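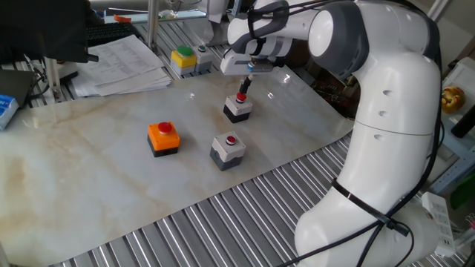

Calado de las cañoneras fluviales: ¿alguien tiene cifras fiables?

Lefteris Bakalis escribió:
Buenas a todos, y perdón por el rollo. Ando liado con la maqueta de la Losley, la cañonera de ruedas que remontaba el río en marzo, con la crecida, y no consigo aclararme con el calado. El libro de Stefanou da 2 metros a plena carga, pero a mí me parece una barbaridad para un casco tan plano (¡y con esos bancos de arena!). 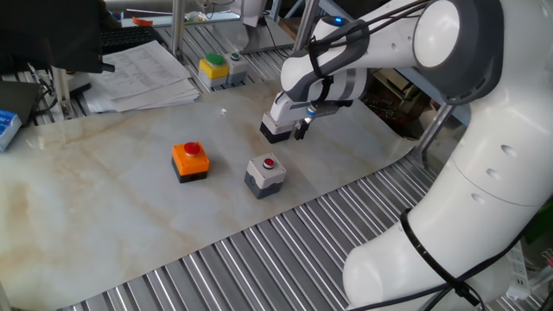 Marit Midtbø: Querido Lefteris, yo de Stefanou me fío, qué quieres que te diga. Con blindaje, carbón y munición para 100 disparos, el barco se hundía de proa más de lo que uno imagina.

valtton:
Pues con todo el cariño, Marit, no lo veo. El diario del Ascombe habla de unas 400 toneladas, y con esa manga no salen los dos metros ni cargándola de piedras. Yo creo que Stefanou midió el puntal y lo copió mal.

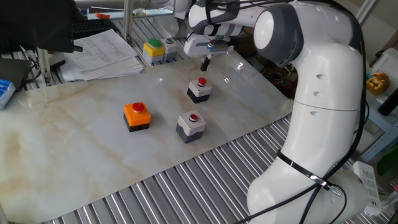 Además, en el mismo diario se cuenta que pasó la barra en estiaje sin aligerar nada, y eso pesa mucho para mí. Si quieres, Lefteris, te copio las páginas esta noche, que las tengo a mano.

Lefteris Bakalis escribió:
¡Sí, por favor! Mientras tanto dejo la línea de flotación sin pintar.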